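Home News Minutes Allotments Contact

Witberg Garden Association – Minutes of the March meeting 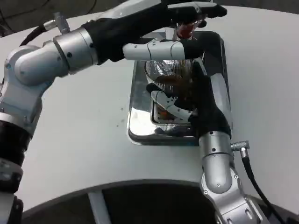

The meeting was opened at 7 p.m. by Natanael Tavares, who also wrote these minutes. The minutes of the last meeting were read and accepted with one correction: the broken gate is the one on the Hodano side, not at the parking place.

1. Water
The water will be turned on again on a Wednesday, when the night frost is over. The exact week will be written on the board at the gate. Members are asked to close their own tap before this day. Last year 2 taps were left open and the lower path was flooded. Mrs. Oláh asked if the pressure on the upper plots can be better this summer. The pump was cleaned in the fall, but the pipe is still the old narrow one. We will look at it again after the first dry weeks.

2. Plot fees
The fee stays at 72 for a full plot and 48 for a half plot. Mr. Vavach found it not fair that half plots pay more than half. It was answered that the water and the insurance cost the same for each member. There was a longer discussion. The vote was for keeping the fees as they are, with Mr. Vavach against.

3. Compost place
The big heap behind the shed has to be moved before the neighbor builds his fence. A small loader can be rented for one day and the meeting agreed to spend up to 300 on it. Please bring no more branches until the work is done – leaves and grass are still allowed. Potatoes with disease must go in the household trash.

4. Seed exchange
It will be in the same room as last year. Bags should have the name and the year of the seeds written on them. Beans are wanted, we have already too many pumpkins.

5. Other matters
The key for the tool shed is missing again. Who has it is kindly asked to put it back in the box. Bees on plots: moved to the next meeting.

The meeting was closed at 8:40 p.m.

Contact the association | © Witberg Garden Association | Back to top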